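About Stukwood

Hi! I'm Nerea Collado, and I'm one of the people who started Stukwood, a shared robot workshop in Dovbridge. If you've landed here from the Mundham fair page, welcome, the sign-up details are further down.

We began in my garage with a secondhand drill press, a box of motors Florence Zacharias had been hauling from apartment to apartment since college, and a plan to build an arm that could fold dish towels. We were going to have it done by November. (We did not say which November, luckily.) The first version weighed more than my dog and had trouble lifting a sock, but people kept stopping by to look at it, and then they kept stopping by with their own parts, and pretty soon I couldn't park my car. Florence found us a real space with real ceilings, and we moved everything over on a Sunday in her brother's van.

These days most of us are working on grippers. I love grippers! You can spend a whole month on the shape of one finger and still want to change it. Our big shared build is a pair of handheld ones, which you carry around and use with your own two hands, so you can find out how a grip behaves long before you've got an arm to bolt it to.
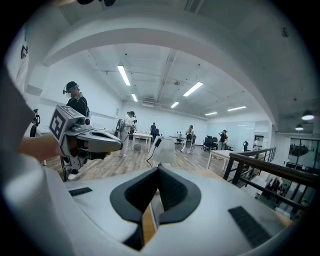 The arm itself is called Barrios, after the street my garage was on, and it's on its third shoulder. The first shoulder cracked. The second one was fine, but Florence didn't like the noise it made and I came around to her opinion after hearing it for a full evening. Barrios can now fold a dish towel in 80 seconds if you lay the towel out flat for it first, and we're pretty proud of that. Ask us about fitted sheets and we'll change the subject.

You don't need to know anything to join. I was a bookkeeper when I started and I couldn't solder, and my early joints are still in a drawer for anyone who needs cheering up. Bring a project, or jump in on one of ours. We've got printers, a small lathe, a decent stock of screws, and a parts shelf that's labeled a lot better than it used to be.

Build night starts at 7 and goes until people get hungry. Your first visit is free. After that it's a monthly membership, and there's a cheaper rate for students, so please ask. Closed shoes and tied-back hair if you're using the lathe, no exceptions, and that includes Florence.

We're at 1319 Mundham Road, Dovbridge, side door. The bell is quiet, so knock too.

Nerea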